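Call for Participants: Cloth Handling Study, Household Chores Track
Judano Manipulation Group, Wornari site 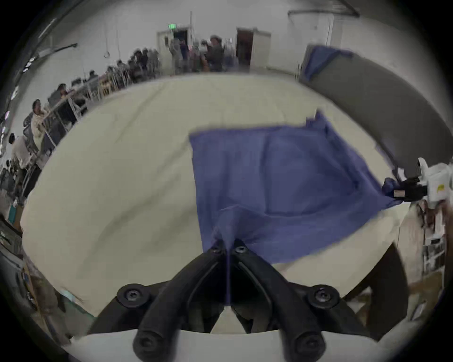
Towels, shirts and pillowcases remain hard for machines. A robot can fold a flat, pre-aligned cloth on a good day. Starting from a heap, it loses track of corners, grips two layers in place of one, and takes several minutes over a job that a person finishes in seconds. The study measures that gap and collects folding demonstrations to train the next version of our controller.

We are looking for 12 adults to fold household textiles with hand-held grippers. Sessions run in June.

What you will do
Each participant attends 7 sessions of 2 hours. You work at a table, one gripper in each hand, and fold items to a printed pattern. Items arrive crumpled. Failed folds are kept and labeled, so there is no penalty for dropping a corner or starting over. In the last session you will also score folds made by the machine, using the same sheet we use for yours.

Requirements
– Age 18 or over
– Able to stand or sit at a table for 2 hours, with breaks
– Full use of both hands; left-handed applicants are welcome
– No background in robotics needed

People with paid laundry, hotel or garment retail experience are of particular interest. Two places are held for them until the closing date.

Pay
$900 for all seven sessions, paid after the last one. Participants who leave early are paid for the sessions completed. Parking at the Sandberg Street entrance is free.

Data
Gripper position and video of the work surface are recorded. Names are stored separately from recordings. The textile set is supplied by Rilletti and stays on site.

To apply
Send a short note with your available weekdays and any textile work experience to the study desk at Judano. Applications close Thursday, May 7, 2026. A 20-minute trial with the grippers follows for shortlisted applicants – unpaid, no preparation required.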